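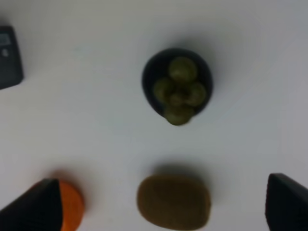 By Hanna Pasichnyk

Restricted gifts distort a small charity's accounts in a predictable way. Pamberg, a tutoring nonprofit in Grallstead, closed June with 181 active donors and a healthy bank balance, yet only 2 months of that money could be spent on rent or payroll. The rest was tied to named programs.

Finance lead Chun-yin Cheung now reports two balances to the board – restricted and unrestricted – on separate lines. Gift forms carry a general-use option, listed first. Transfers between funds need written consent from the donor.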